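From the back room: the great bread tin swap

Well, the swap happened, and I came home with more tins than I left with, so by my own measure it was a roaring success and by my partner's it was a disaster. Thank you to everyone who turned up at the Wamside hall with a boot full of bakeware. If you missed it, the next one is in January, after the holidays, when we've all been given a gadget we don't want.

I want to get the thank yous out of the way before I ramble. Khadija Hegazy did the tea and also the labelling, and if you've ever tried to work out whether a tin is a one-pound or a two-pound by squinting at it, you'll know what a favour that was. Cosimo Caputo brought his scales (the proper old ones with the brass pans) and let the kids have a go. Abbas Hashemi drove the tables over from Domholm and then drove them back again in the rain. Legend.

Now, the starter. A few of you asked me about mine on the day and I gave everybody a slightly different answer depending on how much cake I had in my mouth, so I'll try to do it properly. I keep mine small. I used to keep a huge jar of the stuff and feed it every morning like a pet, and I was throwing out enough flour to bake a second loaf. These days it lives in the fridge and gets fed the night before I bake, with whatever plain flour is open and a spoonful of rye if I've got any. It sulks for an hour or two and then it gets going.

If yours has gone grey on top with a layer of liquid, pour the liquid off, scoop a bit from underneath and feed that. If it's pink or fuzzy, bin it and ask one of us for some more. There's plenty going round!

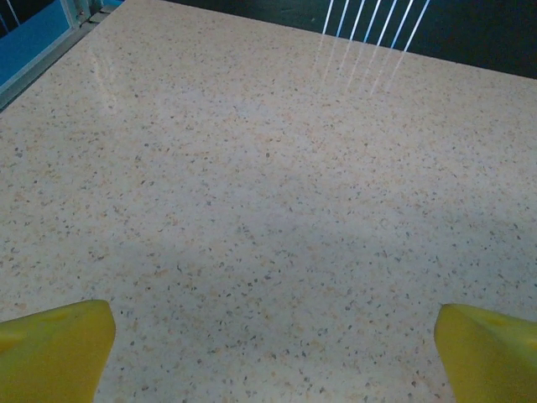
My other confession is about kneading, because I've gone off it. I grew up watching my nan thump dough about as though it owed her money, and for years I thought that was the whole point of making bread. Then Sachiko Minami came over one wet afternoon and made the same loaf as me, side by side, and she hardly touched hers. She gave it a fold, put the kettle on, gave it another fold, had a biscuit, and so on through the afternoon. Mine was fine. Hers was better, which I was very gracious about for nearly a full minute.

So that's my method now, four folds with a good rest between them. Wet your hands first. Pull one side up, stretch it as far as it wants to go and lay it over the top, then turn the bowl and do the next side. You'll feel it change under your fingers by the third round. My dough is 600 grams of flour for a big family loaf, and I hold back a splash of the water until I see how it's behaving, as the wholemeal I buy seems to drink more some months than others.

Emiliano Durán wants it on record that he disagrees with all of this and will be kneading until his arms fall off. He's promised us a piece for the next newsletter in which he'll explain why I'm wrong. I look forward to it, Emiliano. Bring a loaf.

A word on flavour, as there was a bit of a debate over the fruit loaf. It was caraway you could taste and it was me who put it in. I'm sorry to those of you who hate caraway (you know who you are, you made the face), but I'm going to do it again. The fruit gets soaked overnight in cold black tea, and I grate in the zest of an orange right at the end so it doesn't go bitter. It toasts beautifully on day two and it's a bit special with a sharp cheddar.

Bits and pieces to finish. There's a stripy apron and a lid for a blue casserole in lost property, and I'd love them out of my hallway. The flour order closes on 23rd October, so get your name down with Khadija before then, and please tell her if you want the small bags this time, as last time a few people went home with a sack they could barely lift. Page 41 of the recipe folder has gone walkabout. It's the oat and honey one, and I suspect it's stuck to the back of somebody's fridge, so have a look at yours.

And Cosimo is still after a lidded tin, the long square-sided kind, for making sandwich loaves. If you've got one gathering dust in the garage, he'll trade you two round ones and a jar of his quince jelly for it.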